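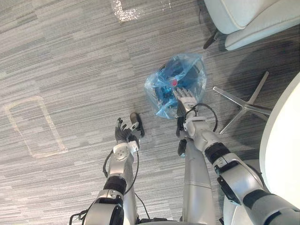 Photo: Teodor Sandu / Plotgate

Section 2. Teaching the bag pickup by remote control

I teach this one more than any other task, so I've put down how I do it – yours may end up a bit different, and that's fine. Do the glove calibration in Section 1 first.

1. Clear your own feet and bags out of reach of both arms. Keep the stop button in your lap or clipped to your belt.

2. Put the plastic bag on the carpet, between the arms and clear of any table legs. Don't smooth it out! I want the robot to learn on crumpled bags, the kind people really drop.

3. Set the speed limit to 15 percent. You can raise it later, once your hands have gotten used to the delay.

4. Press Record, wait for two beeps, and bring one hand down slowly until the fingers touch the film. Park the other hand nearby with the fingers open.

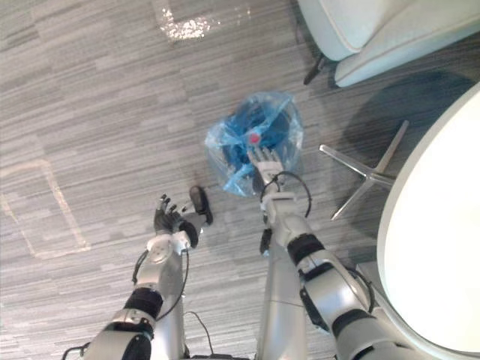

5. Close the fingers a little at a time. I squeeze, stop, look at the wrist view, then squeeze again. If you rush, the film slides out between the fingers and you get a recording of a robot pinching air.

Caution: watch the cable loops at the wrists. Don't roll a wrist all the way around to get a nicer angle – back off and come in again from the side.

6. For things that come wrapped in plastic, go for the narrow end first.
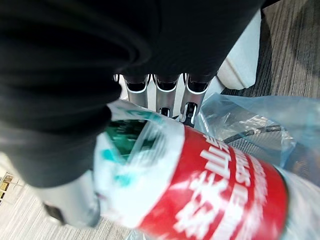
Fig. 2-3. Wrist view, fingers at the neck of the bottle.

7. Lift straight up, hold for a slow breath, set it down, press Stop. Save the take even if it was ugly, and tag it "miss" if you missed.

Note: I aim for 200 takes per bag, moving the bag a little each time. Yes, it's boring, so take breaks!

8. If the fingertips keep pushing into the film without catching it, open the hand, lift clear, and try for a gathered fold.

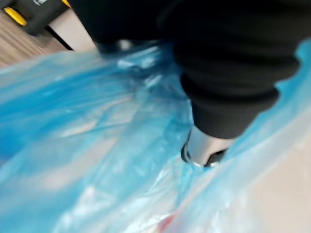 Ionuț Bucur: I'd drop the grip force before step 8. On our setup at Worside the default was way too strong for thin film, and turning it down saved me a lot of retakes.

I've since added that setting to the Hand menu, under Soft Grip. Turn it on before you press Record, because it won't change in the middle of a take.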